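# Teaching an Arm to Handle Laundry in a Shared Workshop

Shahnaz Roy and Ruwan Mondal, final project report, October

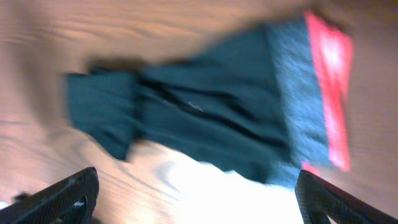

*Reading time: 8 minutes*

## Why cloth

We picked cloth because it scared us! Every arm project we had seen at school moved blocks, cups or golf balls, and after a semester of lectures on grasp planning we wanted to try the thing the lectures kept skipping. A block stays the shape you left it in. A sock has a new shape every time you let go of it, and so does a sleeve, and so does a rolled-up pair of anything.

The goal we wrote down in week one was modest. A single arm with a two-finger gripper should find one piece of clothing on a table, pick it up somewhere sensible, and carry it to a bin without dropping it. We didn't promise folding. (Ruwan wanted to promise folding. Shahnaz talked him out of it, and we are both glad.)

We call the arm Drundance. It was a typo in the first commit message and it stuck.

## Where we built it

The work was done at Walimdale, the shared workshop two streets over from campus. Members get a shelf, a key code and whatever bench is free. We claimed the wooden table at the back because it was heavy enough that the arm didn't shake it, and we clamped the base plate straight onto the edge with scrap pine under the jaws so we wouldn't leave dents.

Working in a shared place shaped the project more than we expected. We couldn't leave the arm powered up overnight. We couldn't bolt anything down for good. Every session began with putting the base back on its pencil marks and running the homing routine, and every session ended with the arm folded up and back on the shelf. At first this took most of an hour. By the end we had it down to the time it takes to drink a coffee, and the pencil marks had turned into a little jig made from two strips of plywood and a dowel.

## The hardware

The arm itself is a used hobby kit we bought with pooled money. Two of the joints had worn gears, so we replaced those before doing anything else. The gripper is where most of our effort went, and we built it 3 times.

**First version.** Flat printed fingers with nothing on them. They closed on cloth just fine and then the cloth slid out as soon as the arm lifted. We had a lovely motor current graph showing a firm grip on absolutely nothing.

**Second version.** The same fingers with foam pads glued on. Much better grip! But the foam was thick, so the fingers couldn't get under a fold that was lying flat. They pushed it along the table like a little plow.

**Third version.** Black fingers with a thin profile, a beveled tip and a woven texture on the surface. The bevel lets a finger slide down between the cloth and the wood. The texture does some of what the foam did without the thickness. This is the version we kept.

We also moved the camera. It began on a tripod at the side of the table, which gave us nice pictures and terrible measurements, because the arm kept blocking its own view at the moment we most needed to see. Now it sits at the wrist, looking out past the fingers, so wherever the hand goes the view goes too. The price is that everything smears when the arm moves quickly. In the view at the top of this report even the grain of the table has gone soft, and the folds in the green cloth have no clean edges left. A lot of our software section is about living with that.

Power comes from a bench supply, and the controller is a small single-board computer in a lunch box with holes drilled in the lid. Ruwan is very proud of the lunch box.

## The software, in the order we wrote it

### Skornora, the looker

We gave silly names to the modules early on so we could talk about them without saying "the vision part" all day. Skornora takes a picture from the wrist and decides which pixels are cloth and which are table.

Our first try was a plain color threshold: anything that isn't wood-colored is cloth. It worked wonderfully on dark pieces. A teal garment on light brown wood could hardly be easier, and a bright red strip like the one beyond the gray band stands out so well that we began using edges like it as a landmark. Color changes tend to come at a cuff or an opening, and an opening is often where you want to grab.

Then we put white things on the table. Where the light is strong, white cloth turns into a bright blob with almost no texture, and pale wood with glare on it turns into very nearly the same blob. Skornora would cheerfully mark a shiny stretch of table as a garment and the arm would go and pinch the wood. We tried the following:

- turning the exposure down, which saved the white cloth and lost the folds in anything dark
- hanging a sheet of baking paper in front of the lamp, which softened the glare nicely
- taking two pictures at different exposures from the same spot and comparing them

We kept the second and third. The baking paper cost almost nothing and did more for us than a whole weekend of code. Please try your lamp before you try your algorithm!

### Troncoso, the chooser

Troncoso takes the cloth region and picks a grasp. We started with the middle of the region, and that is a surprisingly poor choice for clothing. If you lift a long item by its middle both ends hang down, and on our short arm they drag across everything else on the table.

The version we ended with looks for ridges. A deep crease usually has a raised fold beside it, and a raised fold is something two fingers can close on. Troncoso scores each ridge by how long it is, how close it lies to the end of the garment, and whether the gripper can straddle it without twisting the wrist past its limit. The highest score wins. If no ridge scores well, the arm nudges the cloth sideways to bunch it up and looks again. The nudge was Shahnaz's idea and began as a joke, and it ended up being the most useful move in the whole program.

### Slowing down

We had been grabbing pictures while the arm was still traveling, to save time. With the blur, ridges came and went between one picture and the next, and Troncoso changed its mind over and over on the way down. You could hear it, a kind of chirping from the wrist motor.

So we added a stop. The arm comes to a hover above the cloth, holds still, takes its pictures, decides once, and goes. We still collect pictures during the motion, but only to check that the cloth is somewhere near where we left it. Those don't need to be sharp. A rough patch of the right color in the right part of the view is plenty for that check.

## Testing

We ran 54 logged pickups with the final gripper and the final code. A pickup counted only if the garment went into the bin with no help from us, and nothing else came along with it. We used a mixed pile from our own laundry baskets (clean, we promise) and threw each piece onto the table with our eyes closed so we wouldn't lay it out kindly by accident.

We haven't put a single success rate at the top of this report, and that was on purpose. Our conditions changed between evenings as the daylight went, and lumping them together would hide the part we think is interesting. Here is what the log tells us instead.

Dark cloth by itself went well from the first evening. Thick, bunched pieces were the best of all. Thin pieces lying flat were the hardest, and they account for most of the nudges. Overlaps were a mess. When one piece was tucked under the edge of another, the fingers often pinched both, and both went into the bin together. By our rule that is a failure, even though anybody doing actual laundry would call it a fine result.

There were 4 emergency stops. Two were cables snagging at the elbow. One was a finger pressing into the table after Skornora was fooled by glare, before the baking paper went up. The last was Ruwan leaning on the button with his hip.

## What broke, and how we fixed it

**Cable snag.** The camera cable ran outside the arm and caught on the elbow at full bend. We rerouted it through a loop of bicycle inner tube that stretches as the joint moves.

**Slipping fingertip screw.** It worked itself loose every few sessions. Threadlocker, and a check on the start-up list.

**Drifting camera angle.** The mount was a friction fit and slowly tipped forward. We added a printed wedge behind it. After that the fingertips appeared at the same spot in every picture, so we could use them as a quick calibration check at the beginning of a session.

**Lint.** Lint gets everywhere! It sticks to the finger texture and makes the grip worse so gradually that you don't notice. We wipe the fingers with tape now between runs.

## Who did what

Shahnaz wrote Troncoso, the nudge and the logging, and did the arm repair. Ruwan did the gripper designs, the camera mount, Skornora and the lunch box. We both did the testing, and we both wrote this report, passing it back and forth at the bench while parts were printing.

## If you want to carry on with it

The base jig and the spare fingers are on our shelf at Walimdale in a labeled box, with the wiring sketch taped inside the lid. If we had another semester, we would start with the overlaps. Our plan was to lift a garment only a little, hold, look again from the wrist, and see whether the shape hanging from the fingers matches the one we meant to grab. We got as far as the lift and the hold. The second look is stubbed out in the code with a comment that says "ask Ruwan," and Ruwan would be delighted if you did.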